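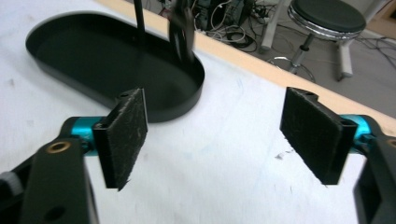 第四章 河床上的石头：粒径、采样与搬运

4.1 从一只湿透的靴子说起

我第一次正经量石头是在克利勒姆（Clilham）下游的一个边滩上，那时候我刚读研究生，带我的是布伦丹·考夫兰（Brendan Coughlan）。他把一把钢尺和一个防水本子塞给我，自己坐在岸上吃三明治，让我“下去随便捡，捡够了上来”。我下去了，捡得很认真，专挑圆的、好看的、拿着顺手的。上来以后他翻了翻本子，问我这条河里是不是没有小石头。

当然有。小石头多得是，只是我弯下腰的时候，手指头自己会绕开它们，去够旁边那块大一点的。我当时很不服气，觉得自己已经够“随便”了。后来重新下去做了一遍，这回走一步，眼睛看着对岸，手伸下去碰到哪块算哪块，结果中值粒径比头一遍小了一大截。那天我的右脚靴子还进了水，所以这件事我记得特别牢。

这一章要讲的东西，基本上都能从那个下午里拆出来：河床上的颗粒有多大，怎么量才算数，量出来的一堆数字怎么画成一条曲线，以及最后，也是大家最关心的，什么样的水流能把什么样的石头推走。上一章我们讲了流速和水深，讲了床面切应力（还记得那个水深乘坡度的式子吧？忘了的话现在翻回去看一眼，后面马上就要用）。水的部分有了，现在轮到石头。

先打个招呼：这一章的公式比上一章少，但动手的活儿多。如果你们学校附近有一条能安全下去的浅河，最好在读到4.5节以前去一趟。没有河也不要紧，建筑工地门口堆的砂石料、公园里铺小路的砾石，都能拿来练手（先跟人家打个招呼）。我教过一届学生，整个学期都在下雨涨水，根本下不了河，最后全班在停车场的排水沟边上量碎石，数据居然还挺漂亮。

读完这一章，我希望你能做到这样几件事：看到一把河床物质，能说出它大致属于哪一级；能自己设计并完成一次步测法采样；能把数据整理成累积曲线，从上面读出D16、D50和D84；能用希尔兹数粗略判断某一粒级的颗粒在给定水流下动不动，并且知道这个判断在哪些地方靠不住。最后这一条，我个人觉得比前面几条都要紧。

4.2 为什么要关心石头有多大

你可能会想，河就是河，石头大一点小一点能有多大差别？差别大得很。

先说鱼。鲑鱼和鳟鱼产卵要在砾石里刨坑，砾石太粗，鱼尾巴刨不动；太细，孔隙堵住了，水流不进去，卵就缺氧。所以做栖息地修复的人见面先问粒径，问完粒径才问别的。我有个同事特蕾莎·达根（Treasa Duggan）是学生态的，她看一段河的眼光跟我完全两样。我看到一片边滩，想的是它什么时候淤起来的；她看到同一片边滩，想的是哪一小块能下卵。可是我们俩蹲下来干的头一件事是一样的，都是量石头。

再说桥。桥墩前面的水流会往下钻，把床面掏出一个坑来，坑有多深，跟床面颗粒的大小有很大关系。细沙床上的坑来得快，粗砾床上慢一些，可是粗砾底下要是藏着一层沙，那就要当心了，表面那层一旦被揭开，下面走得飞快。这种“上粗下细”的结构在砾石河里极其常见，4.7节专门讲它。

还有水的阻力。上一章我们用曼宁系数的时候，大家是不是都有点心虚？那个n到底取多少，查表的时候左看右看，总觉得哪个都行。床面颗粒是阻力的来源之一，在没有什么植被、也没有大沙波的顺直河段上，知道了粗的那一头有多粗（一般用D84），就能把阻力估得像样一些，至少不用对着照片猜了。

最后说水库和河道整治。上游建了坝，泥沙被拦住，坝下放出来的水“吃不饱”，就会从床面上捡能捡得动的颗粒带走，剩下的越来越粗。过一些年去看，坝下的河床跟铺了一层石头路面似的。要判断它还会不会继续往下切，还是得回到那个老问题上：现在床面上是多大的石头，将来会来多大的水。

你看，问题五花八门，入口却是同一个。

4.3 给石头分级：一把每格翻倍的尺子

颗粒的大小跨度大得吓人。黏土颗粒你用肉眼根本看不见，山区河道里的漂石有的比汽车还大。要是用一把普通的等间隔的尺子来分级，细的那头全挤在第一格里，粗的那头又拉得老长，什么也看不出来。所以沉积学里用的是翻倍的尺子：每往上走一级，直径乘以2。

这把尺子上最值得背下来的一个数就是2毫米。比它细的是沙（再细下去是粉砂和黏土），比它粗的就叫砾。有些实验室的报告喜欢用微米，写的是2000微米，那是一回事，别被它唬住。我批作业的时候年年都会碰到有人把2000微米当成2厘米，然后很高兴地告诉我这条河的沙子特别大……所以单位，单位，单位。

从2毫米往上翻倍，就是4、8、16、32、64毫米。到了64毫米，换个名字，叫卵石；再往上到256毫米，就是漂石了。16毫米正好在砾石这一段的中间，是中砾和粗砾的分界，也差不多是很多学生觉得“捡起来还挺方便”的那个大小。你可以在自己的尺子上用记号笔把这几个位置标出来，野外会快很多。

（插一句，中文教材里这些名字不太统一，水利、地质、土木各有各的叫法，界限也会挪一点。有的规范把卵石的下限放在别处，有的把漂石叫块石。我在这本书里统一用翻倍的那一套，你将来要是进了某个行业，请老老实实看那个行业的规范，不要拿我这本书去跟甲方吵架。）

有些书上还会用φ值，也就是把毫米数取以2为底的对数，再加个负号。这样一来2毫米就是负1，16毫米就是负4，越粗数字越小。加负号据说是因为当年研究沙子的人多，不想天天写负号，于是就把麻烦推给了研究砾石的人。我是研究砾石的，所以我对这件事有一点小小的怨气。做砾石河的人现在常常干脆把负号去掉，叫ψ值，粗的就是大的，看着顺眼。这一章里我尽量直接写毫米。

那么“直径”又是什么？石头又不是球。拿一块河里的砾石在手里，你能找到三个互相垂直的轴：最长的那个叫a轴，最短的叫c轴，剩下中间的那个叫b轴。我们说的粒径，默认就是b轴。道理很简单，筛子孔是方的，一块石头能不能掉下去，主要看它中间那个轴有多长，于是量b轴得到的结果跟过筛得到的结果大体对得上。（扁的石头能斜着从对角线溜下去，所以两者会差一点点，扁得越厉害差得越多。）

找b轴这件事，说起来容易，第一次做的人十个有九个会量错。我的办法是这样的：先找到最长的轴，用拇指和食指捏住它的两头，然后让石头绕着这根轴转，转的时候看它的轮廓，最宽的时候就是b轴，最窄的时候就是c轴。练上几块以后就不用想了。

4.4 抓一把就走，为什么不行

现在你站在河边了，河床上有数不清的石头，你打算量哪些？

最偷懒的做法是抓一把回去过筛。对沙床来说，这样做问题不大，一小袋沙里的颗粒多到数不过来，哪一把都差不多（前提是抓的地方有代表性，这个后面再说）。但对砾石床就不行了。一袋砾石里可能只有几块大的，你多捡一块少捡一块，整条曲线粗的那头就跟着晃。重量跟直径的三次方走，直径翻一倍，重量是原来的八倍，一块大石头就能把整袋样品“绑架”了。

那多装一些？可以，有一套经验标准就是按最大那块石头的重量来定整份样品该有多重，要求最大的那块只占很小的比例。你算一算就会发现，床面上只要有像样的卵石，样品就得用车拉。我确实干过这种事，是跟着一家叫布伦南（Brennan）的工程公司做料场调查的时候，有挖掘机，有磅秤，有现场筛分的大架子。那几天我学到的最重要的一课是，不要在没有挖掘机的情况下答应做体积法采样。

所以大多数时候，砾石河的表层采样用的是步测法，也叫网格法。做法是在床面上走，每隔一两步停下来，视线离开脚尖，伸手下去，碰到的第一块颗粒就捡起来量b轴，记下来，放回去（或者往下游扔，免得又碰到它），再走下一步。凑够100块，收工。

为什么是100？因为这是一个大家都能接受的折中。量得太少，中值就飘；量得太多，天黑了。如果你只想知道D50，100块通常给得出一个还不错的答案。如果你关心的是曲线两头，比如D84或者更粗的部分，那最好再多做几遍。这里头有统计学的道理：按一块一块来数的话，每块石头要么比某个粒径细，要么比它粗，这就跟抛硬币一样，样本数怎么影响误差，是可以算出来的。本章末尾的附注里有推导，数学底子好的同学可以看看，其他人记住一句话就行：样本数增加到四倍，误差才减一半。

这里还有一个很妙的地方，初学者往往想不通。步测法是按“块数”统计的，筛分是按“重量”统计的，两者怎么能比？答案在于，步测法里一块石头被手碰到的机会，跟它露在床面上的面积成正比，大石头占的地方大，被碰到的机会也多。面积是直径的平方，重量是直径的三次方，绕一圈换算下来，网格上按块数数出来的曲线，跟整体按重量筛出来的曲线恰好是等价的（假定表层和里面是一样的材料，孔隙也差不多）。我第一次看懂这个推导是在一趟很晚点的火车上，高兴得想跟旁边的人讲，忍住了。

4.5 人手有多不靠谱

好，方法有了，照着做就是了。可是你还记得我在4.1节里的那只湿靴子吧？照着做，也还是会出岔子。

我每年开课都让学生做同一个练习：几个人在同一段边滩上，各自独立做一遍步测，做完之前不准互相看本子。有一年的一组是埃蒙·克罗宁（Eamon Cronin）、阿比谢克·马尔霍特拉（Abhishek Malhotra）和山·林（Sơn Lâm），三个人都很认真，也都读过讲义。结果埃蒙的曲线从头到尾比另外两个人都粗。我们坐在岸上把三个本子摊开来比，阿比谢克先看出来的：埃蒙的记录里几乎没有比8毫米更细的颗粒。再问他，他说他戴着厚手套，手伸下去，碰到细东西的时候感觉不到，自然就接着往旁边摸了，直到摸着一块“像石头”的。

手套的事情后来被我写进了讲义。冷水里戴手套我完全理解，那就请伸出一根手指，最好用指甲盖或者一根细铁钎去点，点到哪儿算哪儿。

常见的偏差我列在下面，都是我亲眼见过的，有几条就是我本人干的。

往下看着脚尖走。眼睛一旦看见了床面，就会替手做决定，大的、颜色特别的、形状好看的都容易入选。

细颗粒漏掉。两块大石头之间的缝里常常填着沙，手指头伸不进去，或者嫌麻烦，就近捡了旁边的大石头。正确的做法是老老实实记一笔“小于2毫米”，这一笔同样算在100里面。

特别大的漏掉。大到搬不动的石头，很多人会绕着走。别绕。搬不动就原地量露出来的较短的那个轴，碰到两次就记两次，因为它占的面积确实大，理应被碰到两次。只有一种情况要避免，就是你的步子比石头还小，站在同一块漂石上连着量了好几回，那说明网格间距该放大了。间距至少要比床面上最大的颗粒大，最好大到两倍。

埋得深的拔不出来。卡在床面里的石头，量露在外面的部分会偏小。能松动就松动一下，实在不行记个问号，回来再决定怎么处理。

混地貌单元。这一条我要单独说两句。边滩的滩头和滩尾粒径差得很多，深潭和浅滩也差得很多，你要是一条线从头走到尾，把几种地方的颗粒全混在一个本子里，得到的曲线谁也不代表。先把床面按看得出来的差别分块，画个草图，每一块单独做。分得太碎，一天做不完；分得太粗，又失去意义。怎么拿捏，只能多走几条河。

至于两个人之间的差异，有一个很有效的小工具可以帮忙，就是粒径板。它就是一块铝板，上面按那把翻倍的尺子开了一串方孔（讲究一点的，每级之间再加半级），石头往孔里一塞，通过了这个孔、过不去下一个孔，就归这一级。用它就不用找b轴了，也不用读尺子，冷得手发抖的时候尤其好使。我用的那块是从一家叫Tradico的小店里买的，边上磕得坑坑洼洼，孔还是准的。没有粒径板，自己拿硬纸板刻一块也行，塑封一下，能撑一个学期。

记数据最好两个人配合，一个人捡和量，一个人记。捡的人每报一个数，记的人重复一遍。风大、水声大的时候，“十六”和“六十”听起来一模一样，不复述肯定要出错。

4.6 把一本子数字变成一条曲线

回到屋里，把本子晾干（说真的，用防水本子，配铅笔），接下来的事情就轻松了。

先把每一级的块数加起来，从最细的一级开始往上累加，除以总数，得到每一级界限对应的“比它细的百分数”。你要是正好量了100块，这一步连计算器都不用按，块数就是百分数，我怀疑这也是大家喜欢这个数的原因之一。然后横轴用对数刻度画粒径，纵轴画累积百分数，把点连起来，就是级配曲线。

从曲线上能读出几个代表粒径。D50是中值，一半的颗粒比它细，一半比它粗。D16和D84是两头的，分别对应纵轴上的百分之十六和百分之八十四。为什么偏偏是16和84？如果粒径取了对数以后服从正态分布，那么平均值左右各一个标准差的位置就落在这两个百分数上。天然的河床物质当然不会乖乖地服从什么分布，但这个习惯就这么留下来了，也确实方便：D84除以D16再开平方，得到的就是几何标准差，一个数就告诉你这堆石头是整齐还是杂乱。

读数的时候请在对数轴上插值。我知道大家都会用电子表格，也知道电子表格默认是线性插值，每年都有人在这里栽跟头。两个界限之间的点，先把界限取对数，插完再换回来。如果两种插值的结果差得多，说明你这一级太宽了，下次用半级的粒径板。

曲线的形状比单个数字有意思得多。一条又陡又直的曲线，说明颗粒大小相近，分选好，常见于被水流反复淘洗过的地方。一条平缓的曲线，说明什么都有，多半刚从山坡或者支流里进来，还没来得及挑拣。还有一种曲线中间有一段几乎是平的，两头各有一个陡坎，那是双峰的，沙是一群，砾是一群，中间那几级（通常是一毫米到几毫米之间）特别少。为什么中间那几级少，文献里吵了很久，有人说是岩石碎裂的时候本来就不太产生这个大小的颗粒，有人说是这个大小的颗粒特别容易被带走。我年轻的时候很坚定地站在其中一边，现在不那么坚定了。

我在福鲁瓦德（Foruvard）那条小支流上采到过一条双峰曲线，漂亮得像课本上画的，D50正好落在那段平的地方。这时候D50就没什么用了：床面上几乎找不到跟它一样大的石头，而且样品里随便多几块沙、少几块沙，D50就会沿着平的那一段滑出去很远。碰到双峰的情况，把沙和砾分开来报，各说各的，再加上一个沙占多少的比例，这样别人才用得上。

4.7 表面一层，底下又一层

在砾石滩上随便找个地方，把表面那层石头一块一块拿开，你会看到底下的东西细得多，沙也多得多。表面那层一般只有一颗大石头那么厚，我们叫它粗化层，或者叫护面层。

它是怎么来的？有两种情形，外行看着一样，其实差别不小。一种是上面提过的坝下河段，上游没有沙石补给，水流把搬得动的都搬走了，剩下搬不动的铺在面上，这叫静态粗化层，越铺越结实。另一种是有补给的河，每次涨水床面都在动，表层还是比底下粗。这种情形的解释要绕一点：细颗粒容易动，又容易往大石头的缝里掉，表面就露出了更多粗的，粗颗粒露得多了，被水流推到的机会也就多了，正好补偿了它们不容易动的毛病。于是粗的细的能以差不多的步调往下游走，这叫可动粗化层。

对采样来说，这意味着你必须说清楚量的是哪一层。步测法量的是表层，筛底下的东西得到的是次表层。算水流阻力、算起动，用表层；算长时期输沙的级配，次表层往往更接近河里真正走掉的东西。两边弄混，后面的结果可以差出很多去，而且从报告里还看不出来哪里出了毛病。我审稿的时候看到“河床D50”四个字，下面没写哪一层，就会先去倒一杯茶。

挖次表层之前，先把表层量完、拍好照、再揭掉。揭多厚？揭到露出来的最大那块石头的底部为止。揭的时候动作轻一点，细的东西会往下漏，漏下去就说不清了。水下的次表层更麻烦，一挖就浑，细颗粒顺着水就跑了，所以一般都挑枯水的时候在露出来的滩上做。

4.8 水要多大，石头才动

终于说到动了。

一块石头躺在床面上，水从它上面流过，推它、抬它；它自己的重量，还有周围石头的卡靠，让它待在原地。推得动还是推不动，看这两边谁赢。把水流的切应力除以颗粒在水下的重量（折算成单位面积上的），得到一个没有量纲的数，就是希尔兹数。写出来是：

希尔兹数 = 床面切应力 ÷（颗粒与水的重度之差 × 粒径）

切应力用上一章的水深乘坡度那个式子，再乘上水的重度。颗粒的密度一般取石英的，两千六百五十千克每立方米，于是颗粒与水的重度之差除以水的重度就是一点六五，上下一约，式子变得很好记：水深乘坡度，除以一点六五倍的粒径。整个式子里没有流速，学生总觉得少了什么，要我反复保证三遍才肯放心。

什么时候开始动呢？对于粗砾床，临界的希尔兹数常取零点零四五上下，各家给的值从零点零三到零点零六都有，陡坡河道里还会更高。你大概已经看出来了，这个范围的上下限差了一倍。也就是说，拿同一段河、同一条粒径曲线，两个都很讲道理的人可以算出差一倍的临界水深来。

我们拿一个具体的数来试试。坡度取千分之二，粒径16毫米，临界希尔兹数取零点零四五。临界水深等于零点零四五乘一点六五，再乘零点零一六米，除以零点零零二，得到零点五九米。还不到大腿根，听上去很合理，一场不大的洪水就能达到。可是把临界值换成零点零六，水深就变成零点七九米。差的这二十厘米，在一条浅河里可能就是每年动好几次和难得动一次的区别。

所以我一直劝大家，报临界水深的时候，连同用了哪个临界值一起报，最好给一个范围。光给一个小数点后面带三位的数，看着很精确，其实是在给自己挖坑。

还有一件事不能不提，就是石头会互相帮忙，也会互相拖累。一块小砾石，单独躺在同样大小的小砾石中间，跟躲在一块大卵石背后，处境完全两样。躲着的那块被挡住了水，要更大的水流才能动；反过来，大卵石高高地戳在一片小砾石上面，迎着水，比它待在同样大小的伙伴中间要容易动。这叫隐蔽与暴露效应。它的结果是把粗细颗粒的起动条件往中间拉，极端的情形下，整个床面几乎在同一个水流强度下一起动。完整的公式放在第五章讲输沙的时候再说，这一章你只要知道，拿单一粒径的公式去逐级套混合床面，细的那头会算得太容易动，粗的那头会算得太难动。

床面的摆放也有讲究。扁平的砾石会一块搭一块地往上游方向倾斜，像屋顶上的瓦，叫叠瓦状排列。排好了的床面比刚倒下来的一堆石头结实得多。你要是在野外看到一片叠得整整齐齐的滩，就知道上一场大水是从哪边来的，顺便也知道，按松散颗粒算出来的临界值在这里多半偏低。

我曾经在几块石头上刷了黄漆，摆在滩上，等着涨水以后来找。涨水是八月的事，水退了我去看，漆石头一块都没剩在原处。我高兴坏了，以为测到了起动。布伦丹问我，石头是怎么摆上去的？我说就这么放上去的。他不说话，弯腰把旁边一块天然的砾石往外抠，抠了半天没抠动，又把一块我剩下的漆石头往滩上一放，用脚尖轻轻一拨，滚了。后来的示踪石头，我都是先把原来那块取出来，把大小形状相近的一块塞回同一个窝里去，而且第一场洪水的数据只作参考，不进计算。

4.9 下河之前

第一次野外作业安排在这一章的课后。请各组在出发前把下面这些事情弄妥当，我在河边不想再听到“老师，我们以为别的组会带”。

水位。前一天和当天早上都要查上游的水位和降雨。水深过膝盖又看不清底的地方不下，流得急的地方膝盖以下也不下。上游在下雨而你头顶上是晴天，这种日子尤其要当心。

鞋。要能箍住脚踝，鞋底抓得住湿石头。拖鞋、凉鞋请留在车上。长筒胶靴灌了水以后非常重，我自己就不喜欢穿。

工具。粒径板或者钢尺，防水本子，铅笔两支，卷尺，绳子。量坡度的组另外带水准仪和塔尺，出发前在院子里架一次，确认三脚架的螺丝都在。

分工。三人一组，一个人捡，一个人记，一个人在岸上看着水和人。每做完一遍换一次位置。

记录。每一页的页眉写上河名、断面号、地貌单元、谁捡的、谁记的。最后两项不要省，回来发现某条曲线特别怪的时候，往往是从这里查出来的。

离开以前，当场数一遍够不够100块，把块数先加好，草草画一张曲线。在岸上花这几分钟，好过晚上在宿舍里发现少了一整页。

练习里的4.1到4.3请在下河以前做完，4.4要用到你们自己的数据，随野外报告一起交。4.4的第二问要求你把同组另外两个人的曲线和自己的画在同一张图上，找出差得最远的那个百分数，写一段话解释它是怎么来的。写“人为误差”四个字的，我会退回去重写。

下面先从筛分和步测的换算讲起，把4.4节里那个我在火车上看懂的推导补完整。请准备好一张对数坐标纸，电子的也行。

附注4.A 样本数与误差

设床面上比某一粒径D细的颗粒所占的真实比例为p，我们按网格捡了n块，其中比D细的占到的比例记作p̂。如果每一块都是独立抽到的，那么p̂的标准误等于p乘以（1减p）再除以n，然后开平方。

取p为二分之一，n为100，标准误就是百分之五。换句话说，你以为自己读的是D50，其实按两倍标准误来算，读到的可能是D40到D60之间的任何一个。这段范围换成毫米是多宽，要看曲线在这里有多陡：曲线陡，横轴上就没多宽；曲线平，横轴上就宽得叫人难受。把你自己的曲线拿出来，在纵轴的四十和六十各画一条水平线，跟曲线相交以后垂直落到横轴上，看看夹住的那一段有多长。

对D16和D84，p乘以（1减p）比二分之一的时候小，所以纵轴方向上的误差也小一些，算出来是百分之三点七。可是曲线在两头往往比中间平，落到横轴上反倒可能更宽。各组在报告里给出D84的时候，请把这个范围一并画在图上。

“独立”这两个字也要推敲。相邻的石头常常大小相近，步子太小的话，抽到的几块彼此有关系，真正有效的样本数就比本子上的块数少。网格间距要比最大颗粒大，一部分也是出于这个考虑。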